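Consumo de refrescos y reciclaje de latas en el instituto
Trabajo de proyecto, 20 de abril de 2024

3. Recogida de datos

El objetivo era saber cuántas latas de bebida se tiran en el centro y cuántas acaban en el contenedor amarillo. Durante 2 semanas pesamos y contamos el contenido de las papeleras del patio y de la cafetería al final de cada jornada. Salieron 1.507 latas. De ellas, casi 700 estaban en la papelera general, mezcladas con restos de comida.

También pasamos una encuesta a 300 alumnos. La mayoría dijo que recicla siempre, lo cual no encaja con el recuento - esto lo comentamos en el apartado 5.

El aluminio se puede fundir muchas veces sin perder calidad, y hacerlo gasta mucha menos energía que obtenerlo de la bauxita. Hoy la anilla suele quedar sujeta a la tapa y se recicla con el resto de la lata.

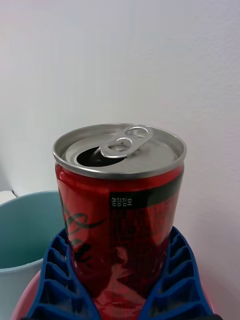

Una alumna de segundo escribió en la encuesta que ella sí separaría las latas, pero que el contenedor amarillo está en la otra punta del patio y el recreo es corto. Otras respuestas iban en la misma línea.

Por eso pedimos presupuesto a la empresa Norside para dos contenedores pequeños junto a la cafetería. La respuesta llegó tarde y no la incluimos en los cálculos. En agosto se vacía el almacén y habría sitio para guardarlos.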